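CHAPTER 18
The Door and Its Troubles

Before reading this chapter, open and close the nearest door a few times. Notice which way it swings, what it nearly hits, and where you had to stand while it did so. If someone asks what you are doing, tell them it is homework.

Most people who draw a house for the first time leave the doors until last. They arrange the rooms, argue over the kitchen, give the bathroom less space than it needs, and then go along the walls punching holes wherever two rooms happen to touch. The result looks perfectly reasonable on paper. A door on paper takes up no space, makes no noise and never meets another door coming the other way.

A door in a house does all of these things. It sweeps out a quarter circle of floor that cannot hold a chair, a bookcase or a sleeping dog. It claims a stretch of wall on one side for its handle and the light switch, and another stretch on the other side for its own thickness when it is folded back. A small bedroom with a door in the middle of one wall and a wardrobe opposite has, in effect, become a hallway with a bed in it.

The terrace houses at Saltia, which you met in Chapter 2, are a good place to see the damage. The original plans were tidy. Each upstairs landing had four doors, all opening outward, and for the first winter the residents learned to knock before leaving their own bedrooms. By August most households had taken at least one door off and stored it under the stairs, where it blocked the cupboard. The builder, Olatunji, later rehung the lot to open inward and described the change in its brochure as an improvement in flow.

Three questions about any doorway

A doorway joins two rooms, and it is surprisingly hard to keep both in mind at once. We find it helps to ask the same questions of every opening on a plan, in the same order, even when the answers seem obvious.

First, what does a person see from the threshold? An open door frames a slice of the next room, and that slice will be looked at more often than any painting you hang. Hosts discover this when they seat a guest at the dining table with a clear line of sight to the toilet.

Second, what does the door hide when it is open? Anything on the wall behind it vanishes for most of the day. This is a fine place for an ironing board and a poor one for a thermostat.

Third, who wants it shut? A door between a kitchen and a living room may stay open for years and then become the most valued object in the house on the day a teenager takes up the drums.
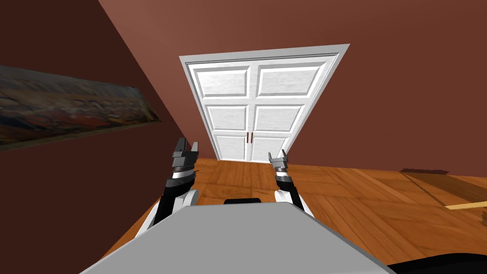
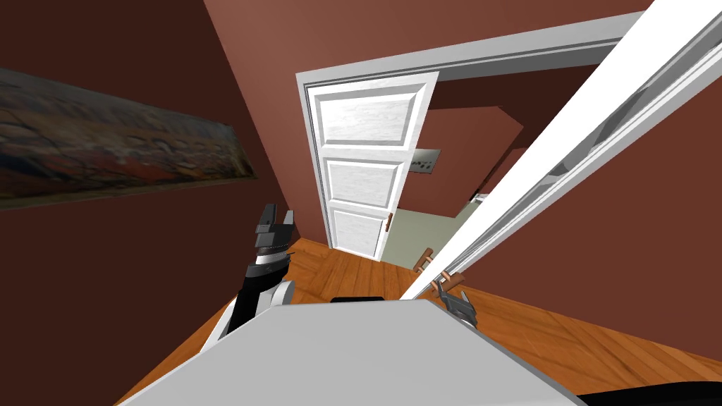 Figures 18.1 and 18.2. Computer-rendered interior views. In Figure 18.2, a white panelled door stands open in a reddish-brown wall.

Which side the hinges go

The hinge side is usually settled by habit. The old rule was that a bedroom door should open so as to screen the bed, giving whoever was in it a moment to look respectable. The door therefore swung toward the middle of the room, and the visitor had to walk around it. The newer custom is to swing the door back against the nearest wall, which opens up the room and gives away everything in it immediately.

Neither is wrong. The old rule made sense in households where people came in without knocking, and the newer one suits rooms too small to walk around anything. Trouble starts when a renovation mixes the two, as it did in the Zultport boarding house discussed later in the chapter. There, 18 bedrooms shared one corridor, half the doors were hinged on the left and half on the right, and there was no pattern that any resident could remember in the dark.

Handles deserve a paragraph of their own and will get a short one. A knob needs a grip and a dry hand. A lever can be worked with an elbow by someone carrying laundry, and for the same reason it can be worked by a cat. Many people in their later years find the lever far kinder on the wrists, so a house meant for a long stay should probably have levers and a philosophical attitude to the cat.

Colour is the last thing people decide and the first thing they repaint. White doors against a darker wall announce themselves from across the room, a help to visitors and a nuisance if there are five of them in a row. Painting a door the same colour as its wall makes it recede, and a storeroom you would like forgotten is a good candidate.

What you will do in this chapter

You will draw the door swings for a small house, find at least one collision, and fix it without moving a wall. You will then show your plan to somebody who has never studied design and ask them to walk through it with a finger. Take notes. Where the finger hesitates, there is generally a door in the wrong place.

Keep a pencil for this, and a good eraser. Students who begin in ink tend to develop strong opinions in defence of whatever they drew first - a habit already well represented in the profession.

Contact the author: Rakiya Briggs, care of Plalach | Copyright Plalach, 2 October 2018 | Back to top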